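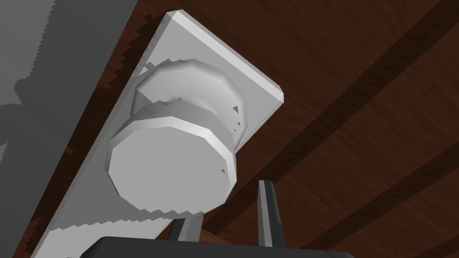
Benedetta Cocco makes the coffee before she'll talk about grippers, and she makes it slowly, on a hob in the corner of the Balidwood workshop that she shares with her cousin Rebecca. It was November when I called, dark by half past four, and the two of them had been arguing pleasantly since lunch over a cupboard knob.

The knob lives inside a simulator. It is round and white, mounted on a white plate, with a narrow waist behind its front disc that makes it look rather like a mushroom, and for most of the autumn the cousins have been asking two different grippers to take hold of it. One is the Dralito, a plain two-fingered affair with slim tips. The other is the Matar, broader and softer in the pads, and dearer too, though Rebecca would like it known that she got a good price.

"You'd think a knob was the easiest thing in the world," she told me, pushing a plate of biscuits across the bench. "It's made for holding! But it's made for holding by people, and people have a palm and a thumb and they fidget until it feels right."

The question that keeps them busy is where the fingers should close. Go for the front disc and you have a nice wide edge, but the grip can slide off when the arm begins to pull. Reach past it to the waist and you have something to tug against, provided your fingertips are thin enough to get in there and you don't knock the plate on the way. Benedetta is a waist person. Rebecca prefers the disc, approached square on and slowly.

They have numbers, of course. Each gripper was given 200 attempts at the same knob, with the starting position nudged a little every time, all of them run through a Dasix controller that hums under the bench like an elderly fridge. The Dralito managed 178. The Matar did worse than either of them had expected, mostly on approaches from below, where its wider pads tended to touch the disc before they were properly round it. Rebecca has since written a gentler approach for it and thinks the gap will close — Benedetta, stirring her cup, thinks it might.

I asked whether any of this carries over to a real cupboard. They both laughed, and Benedetta took me to the back of the workshop to see one, an old kitchen unit with a door that sticks in damp weather. The simulated knob is built out of flat little facets and never gets greasy, she pointed out, so a good score on the screen only earns a gripper its turn at the door. The Dralito goes first, after Christmas, once Rebecca has finished rewiring the wrist.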